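Why Do Leftovers Need a Lid?

Quick one today! Food left out dries up. Air pulls the water out of it, and tiny germs land on top and start eating. Gross. A lid slows that down. So does the fridge, becuase germs grow slower in the cold.

Ask a grown up how long it's been out. More than 2 hours? Toss it. 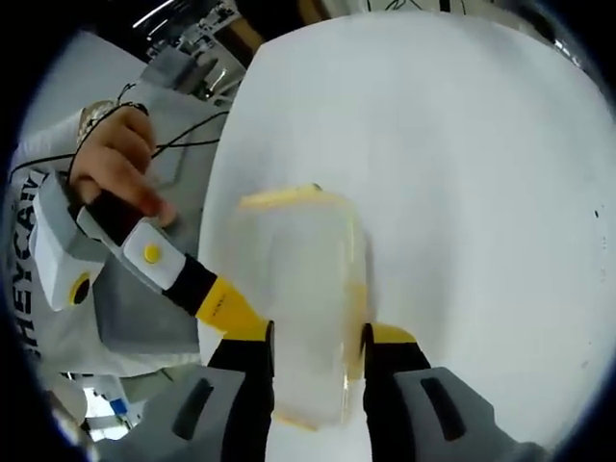 Clear tubs are handy too. You can see whats inside without opening them. Press the lid down at all the corners, then into the fridge. Done!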